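Showbiz writers wanted for Feltel's celebrity desk

If you're the person your friends message the second a reality couple stop following each other, we would love to hear from you. Feltel is looking for six freelance writers to join our celebrity and TV desk from August, and we can't wait to see who turns up in the inbox.

We cover the lot: soaps, dating shows, talent contests, red carpets, who wore what to which premiere and who left by the back door. Our readers are quick, funny and very well informed, and they'll write in within minutes if you get a soap wedding in the wrong year (ask us how we know!).

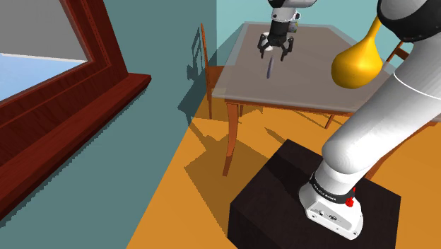 Robot arm beside a dining table, computer render

What you'd be doing

Most shifts run from 6pm until the last big show of the night has finished. You'd write live updates while an episode goes out, then turn round a longer piece of up to 700 words for the morning. On quieter evenings you'd work on interviews, episode guides and our much-loved "where are they now" series, which began with the cast of the hospital drama Anghel and has grown far beyond it.

You'd also take a turn on the Narkberg newsletter, our weekly round-up of gossip from the smaller channels. It has its own tone, a bit sillier than the main site, and new writers tend to fall for it fast.

Who we're after

You don't need a journalism qualification. Some of our best people came from fan forums, student radio and, in one case, a wedding band. We do need clean copy, a good ear for a headline and the sense to ring and check before we publish. We don't run stories about anyone's children or health without their agreement, and you should be happy to work that way.

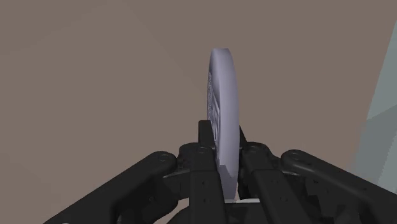
Shifts are all remote, so you can live anywhere in the UK, though you'll need decent broadband and access to the main channels and streaming services. We pay £100 a shift, with extra for awards nights, which do go on a bit. New starters are paired with an editor for their first nine shifts, and you'll get proper notes on everything you file.

How to apply

Send us a short piece on any TV or celebrity story that has gripped you this year, plus a few lines about yourself and the shows you never miss. Put "Celebrity desk" in the subject line. Please don't send a CV longer than a page.

If you've written for us before, or for our sister site Nullel, do mention it. We read everything and will reply to everyone, even if it takes us until after the finals.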